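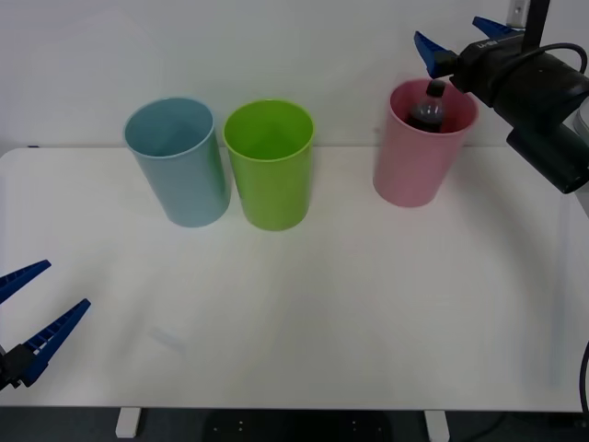
Two arm sorting task, policy ignores which cup we ask for

posted by collari_bench in Student Projects, Mon 26 April

Hi all, senior project, team of four, demo is coming up fast so sorry if this is messy. Two arms on one table, three cups (blue, green, pink), one bottle. Task is supposed to be: bottle goes in the cup you name. We teleoperated 200 episodes, trained over the weekend, and it mostly just goes for pink no matter what we type in. Grasp on the bottle is good. Placement is smooth. Wrong cup.

Things we tried:
- trained longer, no change
- lower learning rate, got jerky, still pink
- swapped the wording, "put it in the blue one" vs "blue cup", nope

We have a wrist camera plus the fixed one over the table. Cups are always in the same order, blue and green close together, pink off to the right by itself. Didn't think that mattered when we started.

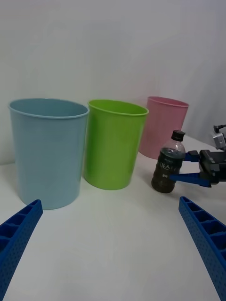
Also the right arm does nearly all the picking, left one mostly waits. Is that normal?? Our advisor says collect more data but we only get the table 2 afternoons a week, so I'd like to know WHAT to collect before we burn another one. Can post the config if anyone wants it.

Vikarix

Check your episode split first. How many of the 200 went to pink? Bet it's most of them, its the easy one, lots of room. We had the same thing in our club last July with bins. Model learned "go right" and never needed the words.

What I'd do:

Count episodes per cup, before anything else. If its lopsided, drop some of the pink ones and retrain on an even set. Smaller but even beat bigger and lopsided for us.

Then shuffle the cups. Really shuffle, not just swap two. If pink is always on the right the model can't tell color from position, and neither can you when you're looking at the results. 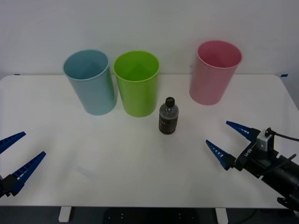
Move the bottle start too. Left side, right side, near the front edge, wherever both arms can reach. That should help with the lazy left arm, if the bottle always starts where the right one can get it then the left one has no reason to move and you've taught it to sit there.

Do 10 test runs per cup and write down which cup it went to, pass/fail on its own won't tell you much. A run that grabs fine and picks the wrong cup is a differnt problem from a dropped bottle.

Last one, make sure the text is really reaching the model. Feed it garbage and see if the motion changes. We lost a week to a blank string.

Cidow

more data. always more data

radonjic_lab_2

Mostly agree with Vikarix, one thing to add. Blue and green sitting that close is going to hurt once you fix the pink problem. Small error in the placement and you're in the neighbor, or on the rim. Spread them out for the first round of new episodes, get it working, then bring them closer.

And have the same person drive both arms if you can. Ours swapped drivers halfway thru and the two styles fought each other, lots of hovering over the cups.

collari_bench

ok counted. Yeah. Way more pink than the other two, and the text was going in fine so that's not it. Shuffling cups next session, will spread them out too. Will post the 10 run numbers when I have them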